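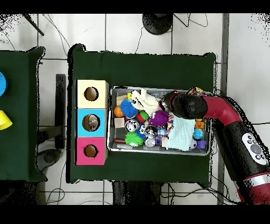
Rullari Sorting Challenge

The Rullari Sorting Challenge is a student robotics competition held each year in Vallejo. Teams program a robot arm to pick small objects from a metal tray and place them in cardboard boxes, each with a round hole in the top. The boxes differ in color — cream, blue and pink in the standard layout — and the tray holds a mix of balls, blocks and soft items such as a folded towel.

Format

Each team has 8 minutes per run and may make two runs. An object scores when it passes fully through the hole of the assigned box. Soft objects carry a higher value. Teams may not touch the tray once a run has started.

History

The contest began as a class project at the Osent technical program and was opened to other schools the following January. The edition of Sep 10, 2023, drew 13 teams and 61 students. The highest score recorded to date is 690 points.

See also

Osent technical program
Sokarport Student Robotics League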